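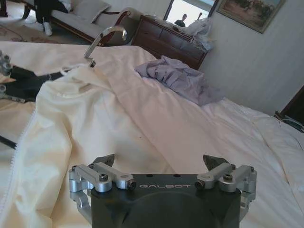 ## Bed linen: zippers, turnover and the April wash cycle

A zippered duvet cover is easiest to handle when it is spread across half the mattress, leaving the other half as clear sheet to work on. The cream cover on the left side of the bed is at that stage, still in loose folds, with the zipper edge running down its outer side. The lavender cloth on the white sheet belongs in a separate pile and should be moved before the cover is squared up.

The revised procedure for the Zamora guest rooms applies from Monday:

1. Remove clothing and towels from the bed. Colored items go in the Jisik bag, whites in the open bin.
2. Check the sheet in daylight with the ceiling lamp off. Small dark specks show up well on pale cotton and poorly under warm light. Brush first; if a speck stays, the sheet goes back to the wash.
3. Open the zipper to its full length and turn the cover inside out.
4. Lay the duvet on top, align the two far corners, and grip them through the fabric.
5. Turn the cover right side out over the duvet. Shake from the foot of the bed, not the side -- side shaking pushes the filling toward the zipper.
6. Close the zipper in 2 passes, holding the tape flat with the free hand. Most of the damaged covers returned to Plesturitz last winter had fabric caught near the end stop.

Covers are washed with the zipper closed. An open zipper snags on other linen in the drum and the teeth wear faster. Load no more than 3 covers per machine and dry on low. Take them out while slightly damp and hang for 20 minutes before folding; creases left in the dryer overnight will need ironing.

The Urkitier covers have a shorter opening on the foot edge, and steps 3 to 5 are slower with them. They stay on shelf 5 until the replacements arrive. Report stuck sliders on the linen sheet by the door -- please write the cover size as well as the room.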